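Shoe storage by the back door -- bin or rack?
Mudroom & Laundry board

tarau_mum
Sep 13, 2022
Ok need opinions. Back door is a disaster, slides and thongs everywhere, I go over on one every time I bring the washing in. Got 39 cm between the door and the freezer. Hubby wants a Lerkelov rack, 100 bucks. I say chuck it all in a tub. Who's right

fothergill13
Rack. Tub just hides the mess, you'll be digging for the left one every morning.

Ruth Bloxham
Tub!! Been doing it since August and not going back. Only rule is slides and sandals in there, no runners, no gumboots. Mine's the ribbed sort with the thick rolled rim, easy to grab 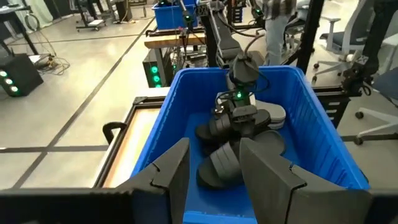 Black slides in the blue tub

Wide straps and chunky soles so they don't squash, just toss em in. Wipe the tub out when it gets gritty.

fothergill13
See thats my point though. All black. How do you find a pair in that jumble

Ruth Bloxham
One's got a greyer footbed, so thats easy enough. The rest you look at the straps. Takes a sec. Dot of nail polish under the heel if it bugs you

clekik_dad
Disagree with both. Two small tubs, one per kid. We had one big one and it was fights every school run -- "thats MINE" etc. Clekik do a stackable one, fits up to 13 pairs of kids sizes supposedly. Havent tested that lol

tarau_mum
Two won't fit, see 39 cm above. Freezer isnt moving

clekik_dad
Stack them?

tarau_mum
Then noone opens the bottom one. I know my kids

fothergill13
Still say rack. Wet slides in a plastic tub will stink by Christmas, no airflow. Drill some holes in the bottom at least

Ruth Bloxham
Wet ones go on the step first. No holes, sand goes all over the floor. Tried it with teh old tub

tarau_mum
Right, going tub. Hubby can have his rack in the garage for the work boots. Will measure the rim tonight, 39 might be tight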